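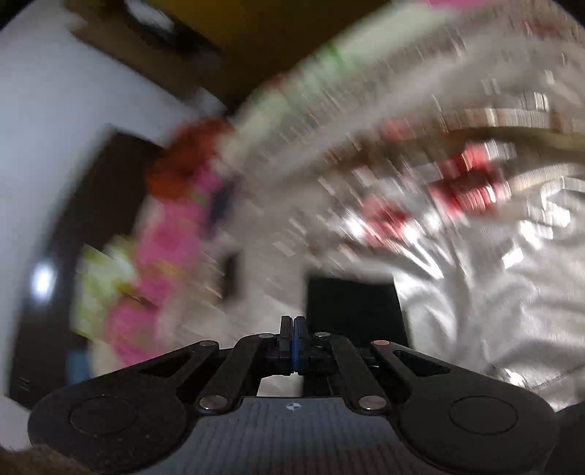

Etumard has finally put a price on the Cluteten 502, the middleweight twin it has been promising us for so long that a few members of this club have bought, ridden and sold other motorcycles while waiting. The dealer in Clivetgate had a demo bike in May and let us take it out one at a time. It's a willing little thing up to highway speed, and then the vibration arrives. Look at the photo, where everything past the black fingers has turned into one long diagonal streak, and you have a fair idea of what the Cluteten's mirrors show you at 70. I could tell there was something behind me. It might have been a truck, or it might have been weather.

The rest of the news is better. The seat is low enough that I could get both boots flat, and I am built along the lines of a mailbox. The clutch is light, the gearbox doesn't argue, and neutral is exactly where you left it. Both wheels are 17 inches, so you'll have plenty of choice in tires, which matters because the ones it comes with feel like they were picked by the accounting department. They grip fine in the dry. I took the wet corner by the feed store at a speed my grandmother would have found slow.

Fuel range is where the brochure and I part company. Etumard says you can expect 200 miles from a tank. I believe them, in the sense that I believe somebody somewhere did it, downhill, in a tucked position, thinking light thoughts. Venkatesh Kurian had the bike after me and came back with the low fuel light on and the expression of a man who has been doing math since the county line. Venkatesh is not a gentle rider, but he isn't a drag racer either.

There are two versions. The standard one comes in gray or a different gray. The Touring adds a taller windshield, heated grips and a luggage rack, and costs enough extra that you start wondering whether you really dislike cold hands all that much. Skip the factory panniers. The latches need two hands and a knee, and the lids open toward the exhaust, as if someone had a grudge against sandwiches. Vondráček already lists a set of soft bags for the same rack at a much kinder price, and they have promised bar-end weights by the end of summer, for anyone who'd like to know what's in the mirrors.

Would I buy one? I've sat on that question for a couple of weeks, in roughly the same position I sat on the bike, and I keep landing on "maybe used." It's easy to ride, easy to park and cheap to insure, at least according to the quote I got. But my old single does most of the same things and is paid for, and I've already made my peace with what it does to my hands.

The demo bike is staying in Clivetgate for now. Call the dealer before you go over, bring your license with the motorcycle endorsement on it, and wear real boots. They turned away one of us in sneakers and I'm not going to say who. If you take it out, send me a few lines for the next newsletter, particularly if you're over six feet, as I can't tell you a thing about the legroom.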